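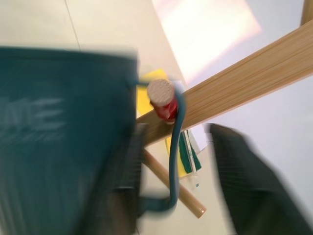
Going for the handle of the teal mug, from the wrist camera.

Most of June has gone on mugs. I had planned to be on to bowls by now, and perhaps cutlery, but the handle has taken longer than I allowed for and I would sooner write it up while I still remember what went wrong.

For anyone who hasn't read the earlier posts, I have one arm, a two-finger gripper and a small camera at the wrist. I move the arm by remote control from a chair a couple of metres away, using a hand controller, and everything the arm does gets recorded along with what the camera sees. The recordings then go into training, and the arm has a try on its own. The recording software is Goverside. I run the training on the old desktop upstairs, overnight.

The task sounds easy enough. Pick up a mug by its handle from among other things, and put it down on a mat. I had already done the same with the mug on a bare surface, gripping it by the body, and that was working well enough to be dull. So I made it harder in two ways at once, which was a mistake, and I'll come back to that.

The handle on the teal mug is thin and it doesn't go straight down. It comes out near the rim, swings wide, then bends back in lower down in a sort of long S. If you close the fingers high up, you are on the wide part of the curve and the mug swings when you lift. If you close them too low you are on the bend, and the handle slides through until it catches. There is a stretch in between where it holds properly. With my own hand I find it without looking. With the controller I had to learn it, and it took me the best part of two evenings before I could do it without stopping to think.

The other change was the clutter. I wanted long things lying at odd angles near the mug, so I used what was in reach: a plank, a dowel, some stationery and paper. The dowel is the awkward one. It is pale and narrow and it passes behind the lower part of the handle, and from the wrist camera there is a point in the approach where both of them sit between the fingers. I know which one I'm after. The arm has to work it out from my examples.

My first batch was 135 recordings. I did them over several evenings and I thought they were fine. The arm trained on them did something I hadn't seen before, which was to approach well, stop just short, and hover. Sometimes it hovered for so long that I switched it off. When it did close, it closed on the dowel nearly as often as on the handle.

I watched my own recordings back at half speed to see what I had been teaching it. The hovering was mine. I had a habit of pausing just before I closed the fingers, to check I was lined up, and I did it on almost every attempt. Nothing moves during the pause, so the recording has a long stretch where the right thing to do is apparently to stay still. It had learned that very well.

The other thing I saw was speed. When I was confident I came in fast, and the picture from the wrist goes to a smear. You can tell there is a mug, because it is big and dark, but the lettering on it is a couple of letters at best and the fingers lose their edges. That may not matter much for the first part of the approach. It matters for the last few centimetres, where the arm needs to tell a handle from a dowel. My fast attempts were teaching it to decide on the basis of a blur.

I mentioned both of these to Soledad Salcedo, who has been teaching arms by hand for a good deal longer than I have. She works mostly by holding the arm itself and walking it through the motion, and she thinks I should do the same. Her argument is that you feel the contact, so you don't need to pause and check. I tried it for one evening. She is right about the contact, but my forearm kept getting into the camera's view, and I was worried the arm would learn that a sleeve is part of the job. I went back to the controller. We still disagree about it.

What I changed was fairly small. I come in at whatever speed I like until the mug is about half the picture, then slow down and keep moving slowly until the fingers close. No stopping. If I am not lined up I correct while moving, even if it looks clumsy. And if I catch myself pausing, I throw the recording away. I threw away 23 in the first session under the new rule, which was annoying, and far fewer after that.

I also started moving the dowel and the plank between attempts. Before, I had been leaving them more or less where they were and only shifting the mug, out of laziness. Now I nudge everything a bit each time. It adds perhaps ten seconds to each go and it is boring, so I put the radio on.

Then I went back and did the clutter and the handle separately, as I should have at the start. One set with the teal mug and nothing near it, then the clutter added. The folder now stands at 1,629 recordings, counting all the old body-grip ones, and I have had to buy another drive.

The version I trained on Friday night is the first one I'd call usable. I gave it a run on Saturday morning with the dowel close in behind the handle. It went for the handle eight times out of ten. One of the two failures was the dowel again, and the other was a decent grip that went too low, so the mug tipped as it came up and I stopped it there. There was no hovering at all. It does a small wobble on the way in now, which I assume comes from my correcting while moving, and I can live with that.

Things still to do. The light is a nuisance, as there is a bright patch at the top of the picture at some times of day and not others, and nearly all my recordings are from the evening. I want some from mid-morning. I also want a second mug with a thicker handle, to see how much of this is about handles in general and how much is about this one. The pads on the fingers are all right for now, though I've noticed they grip wood better than glaze.

If you do this sort of thing and have found a good way of stopping yourself pausing before the grip, leave a comment. I have read that some people record to a metronome, and I might try it before I start on the bowls.

We use cookies to remember your settings and to see which posts are read. By carrying on you agree to this. Accept - Manage preferences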